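4.2 What a used sponge can tell us

Much of the advice on kitchen sponges rests on the idea that a person can look at one and judge whether it should be thrown out. Household guides speak of color, smell and feel as if these moved together. We had doubts about this from the start, and the Sevness household survey did little to remove them. Of the 1047 people who answered, 300 said they replaced a sponge when it "looked old." Very few could say what old looked like. Some named dark spots, some named a torn corner, and a fair number wrote only that they would know it when they saw it.

The trouble begins with the sponge itself. A two-layer sponge has a face and a backing, and the two do not have to age at the same pace. Lerkunton's earlier scoring sheet, which several later studies have copied without much thought, gives a single grade for the whole item. A rater who looks mostly at the colored side may give a different grade from one who turns it over. We therefore asked for a separate grade for each layer, and for a note on any specks or marks, with no guess as to what they were. Figure 3 shows why we think the note matters.

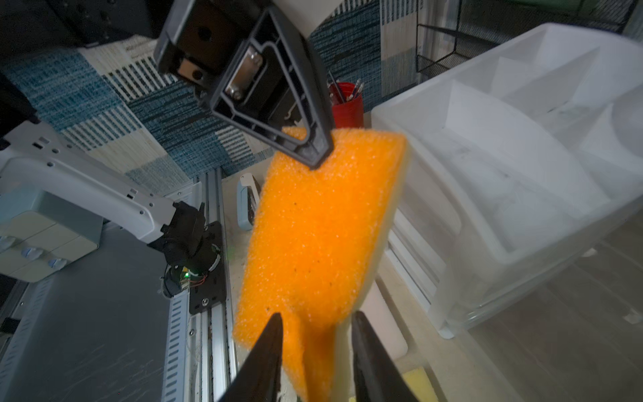
Figure 3. Two-layer sponge, orange with a cream-white backing. Tiny dark specks are scattered over the coarse, porous face.

Specks of this kind are easy to read too much into. A rater who expects dirt will call them dirt. They could as well be part of the material, or shadow in the deeper pores, and a picture alone does not settle the matter. The Lerkunton sheet would count them as "soiling, light" – a label that assumes the answer. We do not use that label in what follows, and we have left out of our comparison any result from the Zervas trial that depends on it. This removed more of the trial than we would have liked.

We are no more at ease with the claim, often repeated, that an open texture is a sign of wear. Coarse sponges are sold coarse. Without a record of the same sponge when new, roughness says little about its age. Soltix scores were built from 2560 single ratings, which sounds like plenty, but no starting record was kept for any of the sponges rated. The large number hides a simple gap.

Our own ratings, around 500 in all, are fewer and do not escape every one of these problems. The raters worked from still pictures, so smell and stiffness were out of reach. Agreement was better for the backing than for the face, and we are unsure why. A pale layer may simply be easier to grade. It may also be that raters gave it less attention and settled on the middle score – the two cannot be told apart with the data we have.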